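Robot drifts left on a running track, lane following, camera or wheels?
Posted by Iulian Pascu, 2020-09-03

Hi all, hoping somebody has been through this already. I look after a small outdoor robot that is supposed to drive itself along the lane lines at our local track. It's a Gevetti base with a front camera I added myself, and the lane following runs on the Moldovan board (the older one). On short runs it's great. On longer ones it starts wandering left until I have to hit the stop button, and then I walk over and carry it back, which is getting old because the thing is heavy!

I already changed both drive belts and set the tire pressure the same on both sides. I also redid the camera calibration with the paper checkerboard, twice. No change.
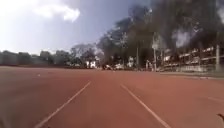 The drift is worse in bright sun. On gray days I can get 1462 feet out of it without touching anything, but with the sun on the left side it loses the line way sooner. The log says "line confidence low" over and over and then it just picks a direction, and the direction is always left. My guess was exposure, so I locked it, and then the shady side by the trees went nearly black and it got lost there instead. Is there a setting in between that I'm missing? Or is this a wheel problem and I'm blaming the camera for nothing?

Halima Ogundipe
I'd bet on both, a little bit of each. I take care of two of these bases and had the same always-goes-left business all last October.

Do the wheels first, it's quick. Turn the lane following off completely, point the robot straight down a lane line and let it roll on plain odometry for 12 feet. Measure how far off the line it ended up. Mine was off by 9 inches, which is a lot! The fix was the left wheel diameter in the config file, which was still the factory number even though I'd put new tires on. Changing belts won't touch that. As long as the camera sees a good line it quietly steers the error out, so you only notice when the line goes away. 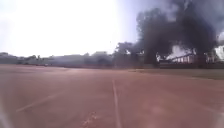
Then the camera. Don't lock exposure on the whole picture. Set the metering area to the bottom half only, so it meters off the track and ignores the sky. In my version that's in the same menu as gain, under "region," and you have to save and power cycle or it forgets. While you're in there, set a cap on the gain too. I left mine open once and every scuff on the track turned into a "line."

Also check how far ahead it's looking. The default is too far for worn paint. I pulled mine in a good bit and slowed the robot down to match, and the confidence warnings mostly went away. 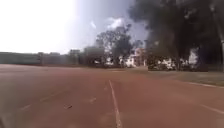
Lane line running straight ahead, bright sky on the left and the big dark tree on the right.

One more thing and then I'll stop typing. Wipe the lens before every run, with a real lens cloth (I used my shirt for months and scratched it, so learn from me). A lens hood helps with low sun. Mine is a Zosis one that was meant for some other camera, held on with two zip ties.

Zavside
had this, error 671 in the log right? update the firmware. fixed mine

Iulian Pascu
No 671 in my log, only the confidence warning, but thanks. Halima, I checked, and my wheel diameter is the factory number too, and I swapped tires in the spring. Going to try the 12 foot roll this weekend and then the metering area. Do you measure the diameter with the robot's weight on the wheel or off it?

Halima Ogundipe
On it, battery in. Mark the tire with chalk, roll it one full turn, measure the distance on the ground and divide by pi.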